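In Praise of the Small-Town Bowling Alley

I moved to Cosgrove 18 years ago, and I suppose I have spent more evenings at the Jakside Lanes than I'd care to admit to my mother. It has eight lanes, a snack counter with very good fries, and carpet that must have looked modern once. Now there's talk of letting it go, and I want to put in a word for it before that talk hardens into a plan.

The argument against it is money, and I do understand that (I pay taxes here too!). The roof needs work, and the town gave the place $3,000 last January just to keep the heat on. People point to the big entertainment center over in Itley, with its arcade and its laser tag, and ask why we need our own. 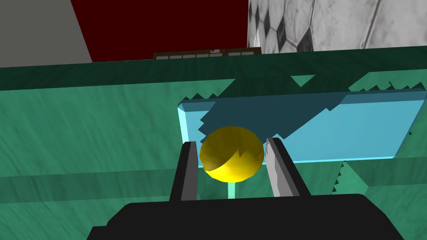

Well, Itley is a long drive on a winter night, especially for a kid with no car or a grandparent who no longer likes the highway. A place you can walk to is a place you'll go to on a whim, still in your work shoes, and end up staying until closing because somebody from down the street wandered in and wanted a game.

I've met most of my neighbors that way. I learned to keep score by hand there, and I once bowled a 977 series over five games and was bought a root beer by a total stranger.

So when the question comes up at the next town meeting, I hope you'll come and speak for the lanes. And if you haven't been in a while, go tonight and order the fries.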